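Two Days in Bindov, Mostly for the Blankets

I've wanted to see the inside of a wool mill ever since my aunt left me her big plaid Alexiou blanket (moth hole and all), so when the mill put open day tickets up I bought one before I'd even looked at how to get there. The answer is a train, then another train, then a bus that takes 40 minutes and stops at every farm gate. By the time I got off in Bindov my feet were frozen and I had eaten all the snacks meant for the next day.

I stayed with Macarena Esteban, who I know from the weaving guild and who moved up here in May. She lives a short walk uphill from the mill, close enough that you hear the shift horn over breakfast. We sat in her kitchen until way too late with swatches spread all over the place, arguing about whether twill or plain weave holds up better on a couch. (Twill. I will not be taking questions.) 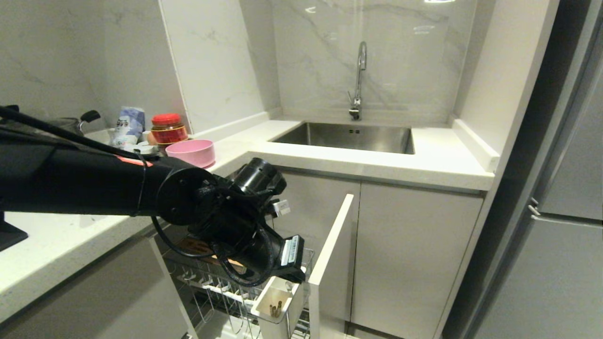

Kitchen corner at Macarena's, drawer open.

She also lent me proper boots, and I'm so glad she did! The mill yard is cobbled and slopes toward the river, and there had been freezing rain. If you go in winter, wear something with grip and bring a second pair of socks. The ticket says doors at nine, but the line forms well before that, and the only shelter is a bike rack with a bit of tin roof over it.

One more tip while I'm at it: the parking lot at the front is for staff. Visitors go around to the Drokon building, the old warehouse across the footbridge, and you pick up your badge and ear plugs there. Take the ear plugs. I thought I'd be fine without them and I lasted until the first loom.

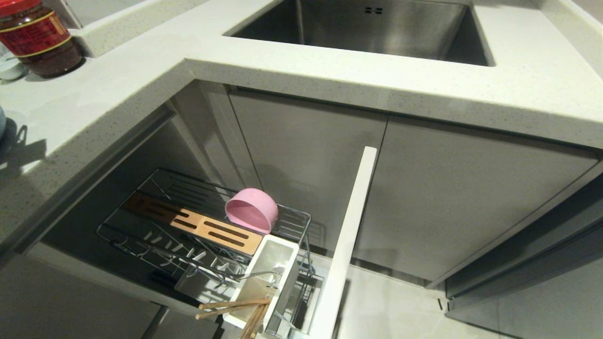 Bindov, Jan 25, 2020

Open day! Our guide was Do-yoon Kang, a finisher at the mill, and he was great, even though he had to shout most of it. The mill has been weaving for 142 years and he seems to have a story for every one of them, mostly involving floods.

We started in the sorting room, which smells like a wet sheep wearing a sweater. Fleeces come in baled and get pulled apart by hand on slatted tables, and the dusty bits drop through. Then it's scouring, where the wool goes through a row of long baths with rakes nudging it along, and comes out looking like something you'd want near your face. I could have stayed for an hour. The group moved on without me and I had to trot to catch up.

Carding was the loudest part, or I thought so until we got to the weaving shed. You feel it in your teeth! They had a Rendirholm throw on one of the looms, the gray one with the wide border, and Do-yoon stopped it so we could lean in and see where the weft had snapped. He tied it back together in about the time it takes me to find my glasses.

Lunch was soup in the canteen, included in the ticket, pretty good, a little heavy on the barley. Get there early if you want a seat by the radiator.
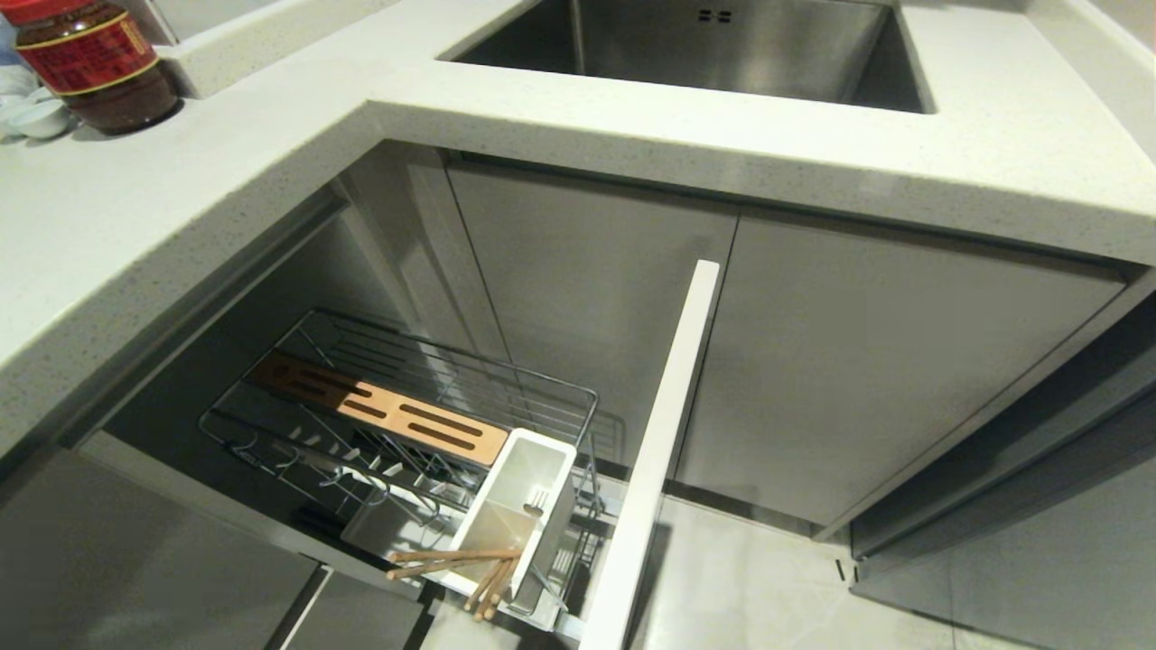
Dyeing was what I'd come for, and the dye house did not disappoint, although the steam made it hard to see much past the first vat. The color on the day was a deep russet, and the dyer kept lifting out a hank, squeezing it, and holding it up to a shade card clipped by the window. Wet wool looks much darker than dry, so they keep a dried sample next to it the whole time. I was trying to describe that russet to Macarena afterward and ended up pointing at the jar of sauce on her counter: not the red of the label, the brown-red of the stuff in the glass. She got it right away, and then we got into whether gold edging like the label has would look good on a blanket in that shade. I say yes. She says it would look like a hotel.

The tour finishes in the shop, naturally. Seconds are in bins at the back, marked with a bit of red thread where the flaw is, and you have to dig. I found a baby blanket with one skipped pick that I can't even see anymore, plus a bag of mill ends for the guild. The big blankets start at 125, and I stood there stroking one for quite a while before putting it back.

They do darn old Alexiou blankets, by the way. You leave it at the shop counter with your name pinned on, and it comes back by mail in a couple of months. I'd left mine at home, of course, so Macarena is going to drop it off for me once I've mailed it up to her.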